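The 28-day reset, or: what I did with my December

Posted Mar 17, 2021

My sister-in-law swears by it. So does the guy who cuts my hair, and so does a woman named Ourania Nikolaidis, who runs the newsletter I signed up for in a weak moment and who has emailed me 19 times. The idea is that you eat mindfully for 28 days and your relationship with food is "restored." I wasn't aware mine had been taken away, but fine.

I should say up front that I don't trust anything that comes with a fixed number of days. Why 28? The newsletter says the body works in cycles. Mine mostly works in a cycle of being hungry at eleven in the morning. My guess is that four weeks fits nicely on a printed calendar, and the calendar is the part they sell you.

Anyway, I did it. You chew slowly. You put the fork down between bites. You don't read, you don't watch anything, and you're supposed to rate your hunger before and after on a scale that is explained differently in the welcome email and in the PDF. I wrote to ask which one was right and got back a discount code.

There is also a whole business with dishes. Eat from a small plate and you'll eat less, they say, and everybody repeats this as if it were the law of gravity. I'd heard it for years, so I went looking for where it came from and mostly found articles quoting other articles. Maybe there's something to it. What I did with a small plate was fill it twice. By the second week I was back to the big dishes. 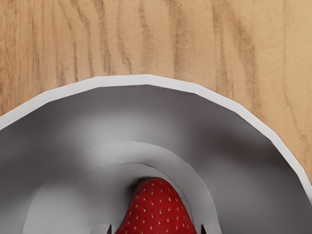
Big white bowl, wood table.

The week two email wanted me to "greet" my lunch before eating it. I tried this once, alone in the kitchen, and felt like an idiot.

Now, the fair part. Eating without my phone was nice. I noticed that I don't like the bread I've been buying from the place on Kakeston Road for years, and I've stopped buying it. I also slowed down at dinner, and my husband, who has never subscribed to anything, slowed down too. If the whole program had been one line saying "put your phone in another room," I would have no complaint.

But one line doesn't cost what this cost. The newsletter is free, then there's the workbook, then the "circle," then a weekend in Grullport that I did not go to. The sign-up page says 1,000 people have had their lives changed. Changed how? Who asked them, and when? I've changed too, if buying different bread counts, so I suppose I'm in there.

What bothers me most is that there's no way for it to fail. If you feel better, it worked. If you feel the same, you were rushing, and you should start over at day one with a new workbook. I asked about that as well and I'm still waiting.

I've unsubscribed, I think. I got another one this morning.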